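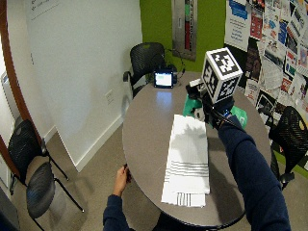
Looking After Old Service Uniforms, Medals and Letters at Home

Updated 21st May

If you have a relative's uniform in the attic, go and get it out of there! Attics bake in August and freeze in winter, and wool hates both. The closet in a spare bedroom is so much better, or a shelf in the hallway, anywhere that stays about as comfortable as you do.

I got hooked on this when my grandfather's field jacket came to me in a grocery bag, 80 years old and smelling like it. It looks wonderful now, and most of the work was patience and a soft brush.

Uniforms

Empty the pockets first. All of them, including the little inside one. I have found bus tickets, a button, half a pencil and a rusted safety pin that had already eaten a hole in the lining. Keep the paper things, they're part of the story.

Vacuum wool on the lowest setting with a piece of nylon screen held over the cloth, and go with the nap. Skip the washing machine. Skip the dry cleaner too if there are sewn patches or painted insignia, at least until somebody who handles old textiles has had a look.

Hang it only if the shoulders are strong, on a fat padded hanger. (Wrap a cheap one in polyester batting and cover that with washed, undyed cotton. Ten minutes, and you'll want to do your good coats as well.) Otherwise lay it in an acid-free box with crumpled tissue tucked inside every fold, sleeves included. Refold along different lines once a year.

Moths go for sweat and food stains before anything else. Sticky traps tell you if they're around. Cedar smells lovely but don't count on it, and keep mothballs well away from old plastic buttons.

Medals and badges

Please don't polish them! The dark tone is part of the piece, and every rub takes a bit of detail with it. A dry, soft makeup brush gets the dust out of the lettering. Cotton gloves are fine for medals, though I like snug nitrile ones for small pins because cotton snags.

Ribbons fade fast in a sunny room. If you want them on the wall, pick the dimmest one and use glazing that filters UV. Debashish Paul wrote in to say he shows color copies of his uncle's ribbons in the frame and keeps the real ones in a drawer, and I have since copied him completely.

Service numbers are often stamped on the rim. Write yours down somewhere safe. The one I have ends in 3203 and it was all I needed to start a records request.

Letters and photos

Clean, dry hands are better than gloves for thin paper, you can feel a tear starting. Take out staples and paper clips if they'll slide free easily. Unfold each letter, scan it front and back, then store it flat in a folder with the envelope right behind it, as the postmark may be the only date you've got.

Pencil only, on the back, near the edge. No sticky notes, no tape, no laminating ever.

Ammunition and anything that might be live

If you come across a shell, grenade or old round, leave it where it is and call the police on the non-emergency line. They take these calls all the time and would much rather come out.

Next up: canvas kit bags, and how to get a stuck brass zipper moving again.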